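Ticket 2000: Cundier gripper kit, pads shedding on pinion placement
Opened January 12, 2021. Product: Cundier two-finger kit with wrist camera, on trial from Skorness. Priority: Medium (I asked for High)
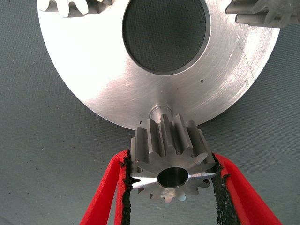 Wrist camera, pinion between the fingers at the lower rim of the disc. Note the edge of the left pad.

Customer (Grestbridge):
We have the kit on trial for the gear assembly cell. It picks the small steel pinion fine. Placing it is where our opinions differ. Out of 38 tries, 17 seated, 9 stopped with "insertion force exceeded," and the rest ended with the gear turned in the grip and the arm looking very pleased with itself. Also, the black padding is crumbling. The datasheet calls it "long-life," and I would like to know whose.

Skorness Support:
Thanks for the detailed report. Have you tried restarting the controller?

Customer:
Yes. The pads are still crumbling.

Skorness Support:
Understood. Please check grip force under Tool > Fingers. The default profile is meant for plastic housings and squeezes too hard for toothed parts. Change it to Harju Soft, then rerun the finger calibration with nothing in the grip.

Customer:
Changed. It now drops the pinion sometimes, but gently. The specks on the gray cloth under the work may be pad or may be us, so I brushed it down and will look again after the next run. There's a dark speck on the disc too. Wiping that before I blame anyone.

Skorness Support:
Please go up two steps from Harju Soft and turn on "search on contact" for the insertion move. Replacement pads are a wear item and not covered in the trial.

Customer:
A wear item. In a trial. Fine, quote me for one set, and please say in writing how long they should last with steel teeth.

Status: Waiting on vendor
Next review: February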